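I've been teleoperating the arm over a bathroom vanity for most of September, and my shoulders would like a word with somebody. When Hauke Fröhlich first talked me into the Porudska project (over very good coffee, I should say), I pictured myself pressing a button and watching. What I do is move a controller through the air while the Franka copies me a moment later, and then I do it all over again.

The task for this stretch is tidying a sink counter. Pick up the soap bottle, put it where it belongs, let go, back away. I could do that half asleep, and most mornings I do, but it took me 14 tries before I had one I was willing to save. 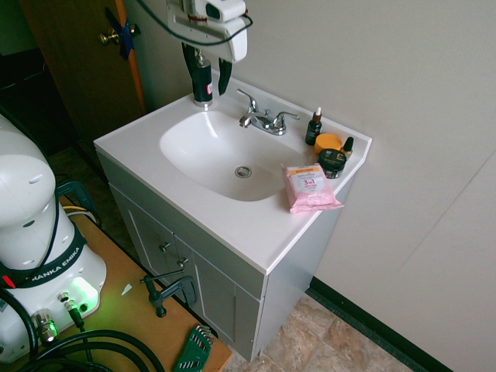

Letting go is the part I had to learn. With my own hand I open my fingers and leave in one motion, without a thought. Through the controller I have to open, wait a beat, and rise straight up, or the fingers catch the pump and over it goes. Hauke watched me knock it down one afternoon and told me gently that I was driving as if I were late for a train. He was right, and I slowed down, and my next session gave us 11 good demonstrations, which felt like a parade!

I also got into the habit of checking the wrist view before I commit to anything. From across the room I'm a poor judge of depth, especially around white porcelain, where everything blends into everything else. The close view tells me how near I am to the faucet, and I've come to lean on it more than on my own eyes.
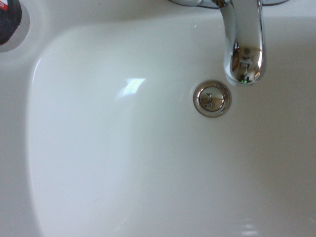 Why not just guide the arm by hand?
We tried it, and for slow, simple moves it's lovely. The trouble for us was that my hands and sleeves kept getting into the camera views, and the policy would have learned from footage with a person in it. With remote control I can stay out of the way.

The small things on the far side of the counter are next on my list, and I'm a bit nervous about them. They sit close together, and a soft package doesn't behave like a bottle at all. My plan is to come in from above with the fingers open and take my time.
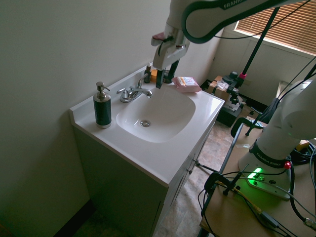

Brunello Pellegrini thinks I should vary my approach more, so the robot sees a few ways of getting to the same place. I tend to find one path I like and wear a groove in it, same as my walk to the bakery. So tomorrow I'll start from the other side and see how it feels, probably with a heating pad on my neck.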